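Care of Clear Plastic Organizers and Containers
Clorkley Household Advice, Sheet 7
Revised April 16, 2024

Clear organizers allow small items to be found without emptying a drawer. They also show dust and scratches sooner than colored ones. Readers are advised to empty and clean them before assigning new contents.
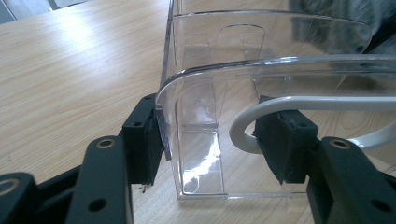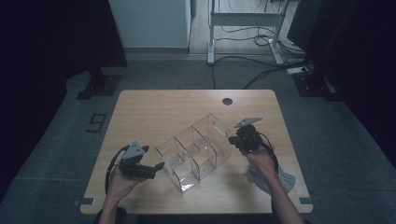
A reader in Fodham wrote that paper towels had left fine scratches on the inner walls of her organizer, and asked what should be used instead. A soft cotton or microfiber cloth is recommended.

Wash in lukewarm water with a few drops of dish soap. Glass cleaners containing ammonia should be avoided, as they may cloud acrylic. Corners and the edges of partitions may be reached with a cotton swab. Rinse, then stand the organizer on a folded towel for 10 minutes before drying by hand.

When moving an organizer across a wooden table, lift it from both ends. Grit caught underneath will mark the wood and the plastic alike.

Heavy items should be placed first, toward the middle.

Comments (3)

Prindow Reader
Does this apply to the bins sold for refrigerators? Mine went cloudy in the dishwasher.

Mamo
Ours went the same way. Hand washing only from now on.

T.
Please add a note on removing price labels. Cooking oil worked for me, left on overnight.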